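**Dois braços em casa para arrumar brinquedos: vale a pena ou é teimosia?**

**flisura_pt** – janeiro

Tenho dois braços montados na oficina partilhada e quero que tirem bonecos de uma caixa e os ponham na mesa. Sem visão por enquanto, tudo com posições gravadas. Já lá vão 428 euros só em cabos, fonte e suportes, fora os braços, que são emprestados pela Ximena Cuautle. O controlador é um Drukden em segunda mão. Opiniões?

**parafuso70**

A minha opinião é que um braço chegava. Dois é para o vídeo ficar bonito. Posições gravadas com bonecos que caem cada vez de um lado... boa sorte.

**marta.solda**

> Dois é para o vídeo ficar bonito

Discordo. Com dois podes passar a peça de um para o outro e mudar a pega a meio. Com um só tens de pousar e voltar a pegar. Agora, sem visão também não acredito.

**flisura_pt**

Em 75 tentativas gravadas, o porco saiu da caixa nove vezes. Eu sei, eu sei. Mas a culpa parece-me mais da caixa do que dos braços.

**parafuso70**

Nove em 75 e a culpa é da caixa? Mostra lá isso.

**flisura_pt**
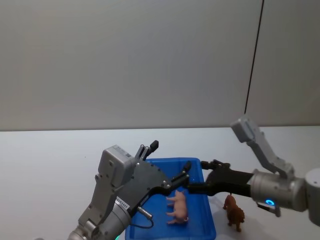 *Leitura: 2 min*

O porco está deitado na caixa azul e o outro bicho está cá fora, na mesa. Não me venham dizer que é urso, na oficina é cão.

**marta.solda**

As garras estão quase a tocar-se por cima da caixa. Tens alguma zona proibida definida no software, ou é fé? E aquele cabo preto a passar por cima da borda eu prendia hoje mesmo.

**flisura_pt**

Limites por junta, feitos à mão. Zona comum não tenho. O cabo vou prender.

**parafuso70**

Então é fé. Experimenta uma caixa mais baixa e só o braço esquerdo, 75 tentativas outra vez, e depois falamos. Se der o mesmo, a caixa está inocente.

**algirdas_d**

Algirdas Dambrauskienė, do grupo Lapiņa. Fizemos parecido e a caixa baixa ajudou pouco – o que mudou foi baixar a velocidade para 70 por cento na descida. Continuo a achar que sem câmara não passa de brincadeira.

**flisura_pt**

Tento primeiro a velocidade, que é de graça. A caixa fica.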